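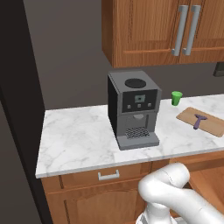
Clallach: a labeled set of political news items on leaks and anonymous sources

Version 3. Released 11/13/20. Maintained by Poonam Saxena.

What is in it

Clallach holds short records of news items in which a public official is quoted, or paraphrased, by a source who is not named. Coverage is limited to national politics in US outlets. Each record is one item. Full article text is not included; the records carry the headline, the outlet, the publication date and the labels.

Files

items.csv -- one row per news item
labels.csv -- one row per label per item, keyed on item_id
outlets.csv -- 41 outlets, with owner and format
codebook.txt -- label definitions, with edge cases

Fields in labels.csv

item_id: matches items.csv
source_type: one of 7 codes (see codebook)
stated_reason: the reason given for anonymity, copied as printed; blank if none
response: whether the office named in the item replied on record
coder: A or B

How it was labeled

Every item was read by 2 coders working apart. Where they split, both rows are kept and the field "settled" is set to 0. We do not publish a merged label. Users who need one should state how they built it.

Items were pulled with Zuvomel and cleaned with the Marchuk scripts in /tools. Wire copy that ran in more than one outlet is kept once, under the first outlet to post it. Later corrections are not tracked.

Known problems

Opinion pieces and news reports share one table. Filter on "section" before counting anything.
Dates before May are in the outlet's local time; the rest are UTC.
"Senior official" is coded as printed, even where the same item later gives a lower rank.
Radio transcripts are thin.

Not suitable for

Guessing who a source was. The labels hold nothing that would help, and requests of this kind will be closed.

Changes from version 2

Dropped the "tone" field -- agreement was too low. Renamed "reply" to "response". Maken import format added.

Bug reports go in the tracker, with the item_id in the title.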